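What I Changed at My Desk This Winter

January 14, 2026

I have worked from home for six years and never gave the desk much thought. In the fall my right shoulder started to ache by lunchtime, and it was still aching when I went to bed. My doctor found nothing wrong and sent me to a physical therapist, Chie Furukawa, who asked for my chair height before she asked about the shoulder.

The chair

Mine was too low. I had it set so my feet were flat, which is right, but the desk is an old one and taller than most. My elbows were sitting well below the top of it and I was hunching to type. I raised the seat and put a footrest under the desk. The footrest is a Fondell and it cost more than I wanted to pay. It slides on bare floor, so I put a scrap of rug under it.

The mouse

I was reaching for it all day. The number pad on my keyboard pushed it out to the right, and I hardly ever type numbers. I bought a shorter keyboard and the mouse now sits 14 centimeters closer. Chie wanted the upper arm hanging straight down with the elbow bent, and the wrist in line with the forearm.

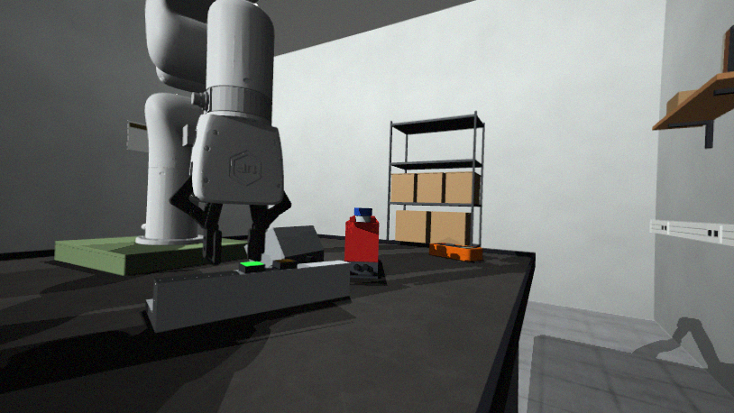 Breaks

I set a timer for every 45 minutes and ignored it for the first week. Now I get up and fill a glass of water. My friend Takumi Hayashi does his on the hour and walks to the mailbox, but I'm on the fourth floor.

The shoulder is better in the mornings and still sore by evening on long days. I go back to see Chie at the end of the month. The monitor is next, and I still have to find a stand that fits under the shelf.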